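5장. 시연 기록: 원격 조종으로 작업 가르치기

적용 제품: Undlow 양팔 작업대, Flerine 조종 장치
개정: 2024년 12월 12일

5.1 시작하기 전에

이 장에서는 조종 장치로 두 팔을 움직여 작업을 시연하고 저장하는 절차를 설명합니다. 팔을 손으로 직접 잡고 움직이는 방식은 5.6절에 따로 정리했습니다. 전원 연결과 관절 영점 조정은 3장을 먼저 마치십시오.

시연 한 번은 물체를 시작 위치에 놓은 상태에서 기록 버튼을 누를 때 시작되고, 작업이 끝나 두 팔이 대기 자세로 돌아왔을 때 종료됩니다. 중간에 멈췄다가 이어서 기록하는 기능은 없습니다. 시작 위치를 다시 잡아야 한다면 그 시연은 버리고 처음부터 기록하십시오.

주의: 기록 중에는 작업대 안으로 손을 넣지 마십시오. 물체가 넘어졌을 때도 먼저 조종 장치를 잠금 상태로 바꾼 다음 손을 넣습니다.

5.2 작업대 준비

1. 매트를 작업대에 평평하게 깝니다. 모서리가 들뜨면 그리퍼 끝이 걸립니다.
2. 작업에 쓰는 물체를 배치표대로 놓습니다. 배치표가 없으면 첫 시연 전에 종이에 그려 두십시오.
3. 작업에 쓰지 않는 물체도 함께 둘 수 있습니다. 실제 사용 환경에 있을 물건이라면 치우지 말고 그대로 두는 편을 권합니다. 단, 팔꿈치가 지나가는 높이보다 높은 물건은 뺍니다.
4. 오븐이나 서랍처럼 문이 달린 물체는 밀리지 않도록 바닥에 고정합니다. 문은 끝까지 열었을 때와 닫았을 때 두 경우 모두 팔과 부딪히지 않는지 확인합니다.
5. 케이블이 그리퍼와 물체 사이로 처지지 않는지 확인합니다. 손목 옆 케이블은 손목이 끝까지 돌아갈 만큼 여유를 두어야 합니다.

참고: 토스터 오븐을 쓰는 연습에서는 오븐의 전원 플러그를 반드시 뽑아 두십시오. 시연에 필요한 것은 문과 선반의 움직임이며 가열은 필요하지 않습니다.

5.3 조종 장치 연결

1. Flerine 조종 장치를 작업대 앞쪽 단자에 연결합니다.
2. 화면에서 '양팔 추종'을 고릅니다.
3. 조종 장치의 자세를 로봇 팔의 자세와 비슷하게 맞춥니다. 두 자세의 차이가 크면 추종이 시작되지 않고 경고음이 납니다.
4. 양쪽 손잡이를 2초 동안 쥐고 있으면 잠금이 풀립니다.
5. 속도 제한을 '느림'에 두고 빈 그리퍼로 몇 번 움직여 봅니다. 좌우가 바뀌어 있으면 설정 메뉴에서 '좌우 교환'을 누릅니다.

이 설명서에서 오른팔과 왼팔은 로봇을 기준으로 합니다. 작업대를 마주 보고 서면 로봇의 오른팔이 왼쪽에 있으므로, 처음 조종하는 사람은 손잡이에 붙은 표시를 보고 확인하십시오.

5.4 연습 작업: 오븐과 접시

두 팔의 역할이 서로 다른 작업입니다. 오른팔은 오븐 문과 철망 선반을 맡고 왼팔은 음식 모형을 접시로 옮깁니다.

1. 두 팔을 대기 자세로 보냅니다. 기록 버튼을 누르고 시작음이 난 뒤에 움직입니다.
2. 오른팔로 오븐 문 손잡이를 잡아 아래로 엽니다. 문이 다 내려갈 때까지 그리퍼를 벌리지 않습니다.
3. 오른팔로 철망 선반을 앞으로 당깁니다. 선반 앞쪽 테두리를 잡고 수평으로 움직이십시오.
4. 왼팔로 선반 위의 모형을 집습니다. 집은 뒤에는 선반 철망에 걸리지 않게 먼저 위로 들어 올립니다.
5. 왼팔을 접시 위로 옮기고, 모형이 접시에 닿을 때까지 천천히 내립니다. 오른팔은 오븐 문 앞에 낮게 둔 채로 기다립니다.
6. 왼쪽 그리퍼를 벌리고 위로 뺍니다.
7. 오른팔로 선반을 밀어 넣고 문을 닫습니다.
8. 두 팔을 대기 자세로 돌린 뒤 기록을 종료합니다.

5단계에서 왼팔은 노란 옥수수 모양의 모형을 세로로 잡고 연한 민트색 접시에 내립니다. 오른팔 그리퍼는 열린 문과 당겨 낸 선반 쪽에 머뭅니다.
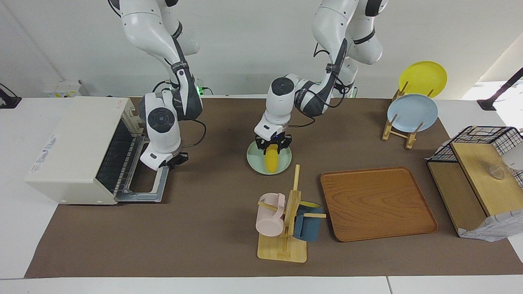
기다리는 팔을 아예 대기 자세로 올려 두면 안 되느냐고 Tustetwood에서 물어 왔습니다. 그곳에서는 초반 시연을 모두 그렇게 찍었는데, 재생할 때 오른팔이 다시 내려오면서 선반을 건드리는 일이 잦았고, 팔을 오븐 앞에 둔 채로 다시 기록하니 그 문제가 줄었다고 합니다. 다만 조종하는 사람의 오른손이 금방 피로해져서 교대 간격을 줄여야 했다는 말도 덧붙였습니다.

대기 자세로 올리는 방식도 오류는 아닙니다. 두 방식을 한 묶음에 섞지만 마십시오. 섞인 묶음으로 학습하면 기다리는 팔이 중간 높이에서 오르내리는 동작이 나올 수 있습니다. 이미 섞였다면 묶음 관리 화면에서 시연마다 꼬리표를 달아 나누면 됩니다.

접시에 내릴 때 모형을 떨어뜨리듯 놓지 마십시오. 둥근 모형은 굴러서 접시 밖으로 나가기 쉽습니다. 세로로 잡은 모형은 접시에 닿은 뒤 손목을 조금 눕히면서 그리퍼를 벌려도 됩니다. 어느 쪽이든 한 묶음 안에서는 같은 방법을 씁니다.

5.5 저장과 선별

1. 기록을 종료하면 화면에 '저장', '보류', '삭제'가 나옵니다.
2. 작업이 끝까지 이루어졌고 물체가 제자리에 있으면 '저장'을 누릅니다.
3. 한 번 놓쳤다가 다시 집어 마무리한 시연은 '보류'로 보냅니다. 이런 시연은 나중에 복구 동작을 가르칠 때 쓸 수 있습니다.
4. 팔이 작업대나 오븐 본체에 세게 부딪힌 시연은 '삭제'합니다. 충돌 뒤에는 3장의 관절 점검을 다시 하십시오.

한 묶음에는 시연을 400개까지 담을 수 있습니다. 연습 작업은 56개를 모은 시점에 첫 학습을 돌려 보고, 결과를 본 다음 더 기록할지 정하십시오. 접시의 위치는 시연마다 조금씩 바꿉니다. 오븐은 첫 학습이 끝날 때까지 같은 자리에 둡니다.

참고: 창가에 설치한 작업대는 오전과 오후의 밝기 차이가 큽니다. 한 시간대에만 몰아서 기록하지 마십시오.

5.6 손으로 잡고 가르치기

조종 장치가 없거나 한쪽 팔의 짧은 동작만 고치려 할 때 씁니다. 두 팔을 동시에 가르치는 데에는 알맞지 않습니다.

1. 화면에서 '손 유도'를 고르고 가르칠 팔 하나를 지정합니다.
2. 한 손으로 팔뚝을, 다른 손으로 손목 바로 위를 받칩니다. 그리퍼 손가락을 잡고 끌지 마십시오.
3. 발판을 밟고 있는 동안만 팔이 풀립니다. 발을 떼면 그 자세로 멈춥니다.
4. 그리퍼를 여닫으려면 발판 옆 단추를 누릅니다.
5. 같은 동작을 3번 기록하고, 가장 매끄러운 것을 골라 저장합니다.

주의: 작업대 위에 매달린 팔은 발판을 밟는 순간 조금 내려앉을 수 있습니다. 반드시 먼저 받친 다음 발판을 밟으십시오.

손으로 기록한 시연에는 사람의 팔과 손이 카메라에 함께 찍힙니다. 카메라 영상을 쓰는 학습에는 이 시연을 그대로 넣지 말고, '관절값 재생'으로 같은 동작을 한 번 더 실행해 영상을 새로 받으십시오. 재생하기 전에는 물체를 모두 시작 위치로 되돌려 놓아야 합니다.

5.7 자주 생기는 문제

추종이 갑자기 끊김
조종 장치를 너무 빨리 움직였을 때 나타납니다. 손잡이를 놓고 5.3절 3단계부터 다시 하십시오. 끊긴 시연은 저장되지 않습니다.

그리퍼가 선반을 놓침
손가락 패드에 기름이나 먼지가 묻었는지 봅니다. 패드가 닳았으면 Schnyder 교체용 패드로 바꾸고 그리퍼 영점을 다시 잡습니다.

재생할 때 문이 덜 닫힘
시연에서 문을 밀던 팔을 너무 일찍 뗀 경우입니다. 문이 닫힌 뒤에도 잠시 누르고 있다가 떼는 시연을 추가로 기록하십시오. 1월 업데이트 이후 버전에서는 저장 화면의 힘 그래프로 떼는 시점을 확인할 수 있습니다.

묶음을 내보낼 수 없음
'보류' 시연이 남아 있으면 내보내기가 막힙니다. 보류함을 열어 저장하거나 삭제한 뒤 다시 시도하십시오. 내보낸 묶음을 학습에 넣는 방법은 6장에 있습니다.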